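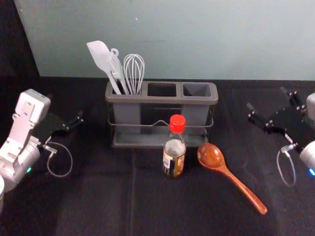

Re: [robotclub] What should we put on the table for the open evening?

From: Dutitow Robot Club, bench secretary
Date: 22/04/2022

Hello everyone,

Thank you for all the replies, and sorry this one has taken me a while — I wanted to sit down with a cup of tea and go through the lot properly. I'll put the earlier message in pieces below and answer as I go, which I know some of you dislike, but it's the only way I keep my thoughts in order.

> I missed the last two meetings so forgive me if this has been settled.
> Are we still doing the kitchen table job, or have we gone back to the
> building blocks? My daughter's group spent all of November on blocks and
> I think they would cheerfully never see one again.

Kitchen things, yes! The younger group were very firm about it and I must say I'm on their side. The job is tidying up: the spoon is lying on the cloth at the start, and it has to end up standing in the caddy. We have left the spatula, the tongs and the whisk all in the left-hand compartment, so the middle and right ones are free and the spoon may go in either. Please tell your teams that we don't mind which. One pair had got it into their heads that only the middle counted and were being terribly hard on themselves.

> Also, why is there a bottle? Is it part of the task or did somebody
> leave their lunch behind?

Part of the task, I promise. The little bottle with the red cap stands in front of the caddy and is simply to be left alone. Knock it over and you lose 5 points. It does make people think about which way the arm travels, and several teams who had been driving straight across the table have had to plan a proper route up and over (much grumbling, then some really lovely work). Do keep the cap screwed on tight, please, as I am the one who washes the cloth.

> Last thing. Can the children use one arm only? Ours find it very hard to
> think about both at once.

They can, and I'd encourage it to begin with. The spoon lies over on the right, so the right arm is the natural one to start with. If they want to try passing it across to the left gripper they will get extra marks for the attempt, even if the spoon goes on the floor. The Prandine team have been working on a handover for weeks and are wonderfully patient with anyone who asks how they are getting on, so do ask them.

A few bits and pieces while I'm here. The spoon is glossy and quite slim in the handle, and some of you have found the fingers slide along it. Try closing nearer the bowl end before you start changing the grip force. Please watch the thin grey cables that loop down under the grippers too. Come in too low over the cloth and you may snag one, and I would far rather you stopped the run and sorted it out than carried on for the sake of the clock. The cloth itself could do with being pulled straight before each go — it wrinkles if you so much as look at it, and I keep meaning to take an iron to that fold down the front.

Scoring is out of 200 as before, and each team gets 50 practice runs between now and the open evening. Write every run in the book, good or bad. The Yazzie team's notes on their misses were the most useful pages in it last term and I've borrowed from them shamelessly.

On money, we have 975 pounds left in the Cetaven grant, and I would like to hear what people want to spend it on before I start pricing spare gripper fingers. Reply to the list, please, so that we can all see it.

Bring a jumper if you are coming to practice, the heating is still being temperamental.

All the best,
Bench secretary, Dutitow Robot Club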